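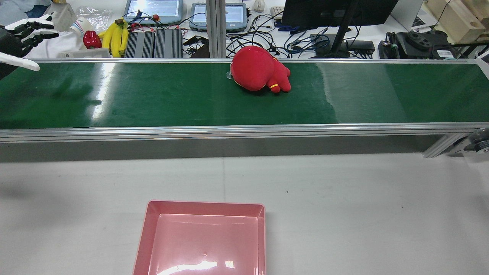 Angus Mudgway wrote under my last post that 600 examples of one task ought to be plenty, and that after that we're only teaching the arm to be good at our own bench. I think he's half right, so I'll answer him properly.

We're now at 1,597 recordings of the belt task. The arm has to pick a soft toy off the conveyor and put it in the pink tray. The first 600 were too alike. I did nearly all of them myself, and I always put the toy down in much the same spot, facing the same way. The model trained on those was fine until Thaddeus Lindqvist placed the toy, and then it closed its fingers on air.

Since then we've kept to a few rules:

- change who places the toy every 100 recordings
- lay it on its side, its back and its front
- leave the clutter on the workbench behind alone
- keep the failed grasps, but label them

The last one is still argued over. Thaddeus wants the failures out. I want them in – a missed grasp followed by a second try seems worth having.

Labelling is the slow part. I use Fovar for it, and it still loses my place if I close the lid. The target is 3,303 by September, a number that came from the storage we'd paid for. I'll train again at the next 100 and post the results, Angus, good or bad.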